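Print this page | E-mail this page

Small Arms, Real Data - Handout 8
Learning from demonstration on low-cost hardware
Madhu Tomar, Curkdale

Last time we finished the kinematics of the Pal arm and I promised you the fun part. So this week we stop writing down joint angles by hand and let the arm learn them from us!

The method is behaviour cloning, the oldest and plainest form of imitation learning. A person guides the arm through a task, we record what the joints did and what the cameras saw, and then we fit a model that maps one to the other. You already know nearly all the maths: it is regression, with a picture and the current joint angles going in and the next joint angles coming out.

Our task is reaching to a marked point on paper. It sounds too easy, and I hope you will be as surprised as I was by how much can go wrong. We collected 500 demonstrations, each starting from a folded pose, and kept 41 target points out of training so that we could test on places the model had never been shown.

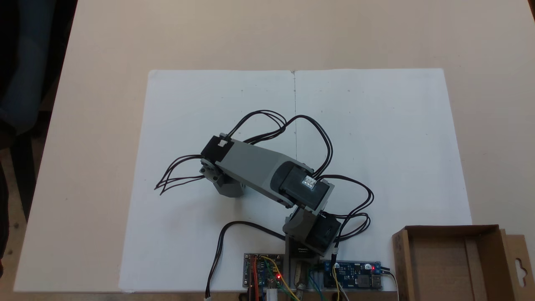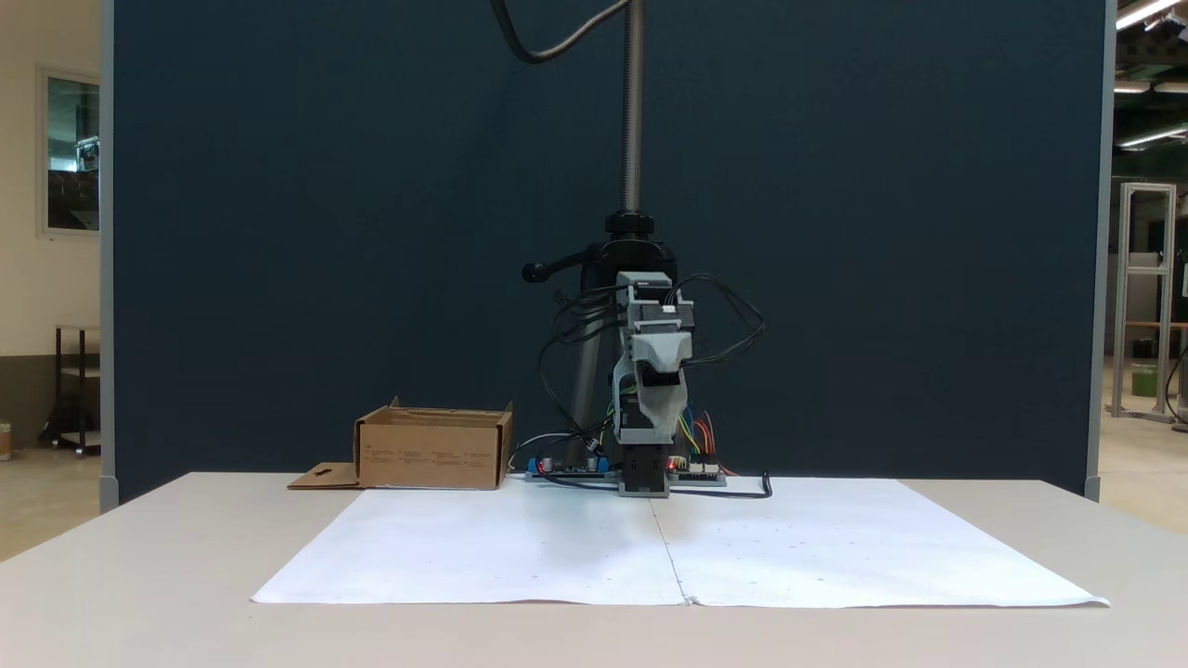 Fig. 2. The arm and its two boards, with marked paper on the table, from two viewpoints.

Two things to think about as you look at the set-up. First, the cables. They pull on the joints a little, and the pull changes with the pose, so the angle you ask for and the angle you get are never quite the same. Record both! Many of the early runs I did years ago were useless to me later for want of the second number.

Second, the viewpoint. A model trained from one camera learns that camera's idea of left and right, and if you move the camera it falls apart. When we trained on both views together the reaches to unseen points got clearly better, and - this is the bit I love - they stayed better when one view was covered up at test time.

The main weakness is drift. A small error takes the arm somewhere no demonstration went, the next guess is worse, and off it goes. Predicting a short run of 8 steps at once helped us a great deal. We will go through the reasons in November, when we do Zutilura and its way of asking for corrections.

Before the next session
Read the Grukico notes, section 2, up to the proof. Then sketch how the error might grow over a reach if each step is off by the same small amount. Bring the sketch, however rough.

Print this page | E-mail this page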